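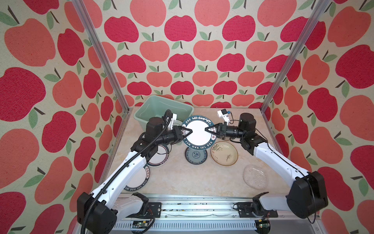

Two arms, one plate, apples everywhere.

I broke my first plate in December, and by "I" I mean a controller running code I wrote, which Nicanor Núñez says is the same thing.

The job sounds dull. Plates on a table, green bin at the back, two arms that are supposed to get the one into the other. We'd done 482 plates by then without so much as a chip, and I had begun to talk about this at lunch. Ximena Barrientos asked me to stop. She has worked with hardware longer than I have.

What went wrong was a handoff. One arm has the plate, the other takes hold, and for a short while they both have it. During that while they need to agree on where the plate is. Mine disagreed by 10 millimeters. Ten millimeters is nothing if you're holding a sponge. A ceramic plate won't stretch, so the motors pull harder and the rim takes it, right up to the moment when one side wins. The right side won. The plate went over the rail and onto the floor at Stomness, where the concrete is excellent.

I hit the emergency stop with tremendous authority, well after everything had finished happening.

Then came the log. I spent most of an evening blaming the grippers, and Declan Lockyer spent most of it blaming the table. The real culprit was a bracket screw on the left wrist that had backed out a little, so the camera up there had sagged and was reporting a slightly different world. The calibration check would have caught it. The calibration check had been commented out by me, to save 27 seconds at startup.

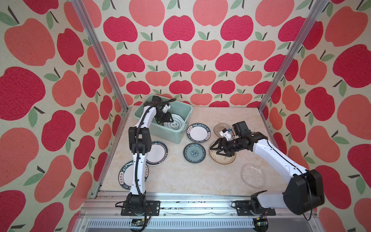 One in the bin, plenty left to go.

So the check is back, and it runs whether I'm in a hurry or not. There's thread locker on both brackets now. I also added a force limit for any time two grippers share a plate: go over it and both arms freeze and hold. I had them let go in the first version. Irja Pesonen read that line aloud to me, slowly, and I changed it.

The other new rule is about people. When the plate broke I was leaning over the rail to get a better look, with no safety glasses on, because it had gone fine 482 times. Glasses are on a hook by the switch now, and the arms don't get power until whoever is running them has a pair on.
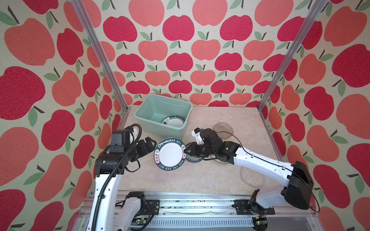
**Why not just practice with plastic plates?**

We did, for the first few weeks. Plastic flexes, so it quietly forgave the exact error that broke the ceramic one, and we learned nothing about it.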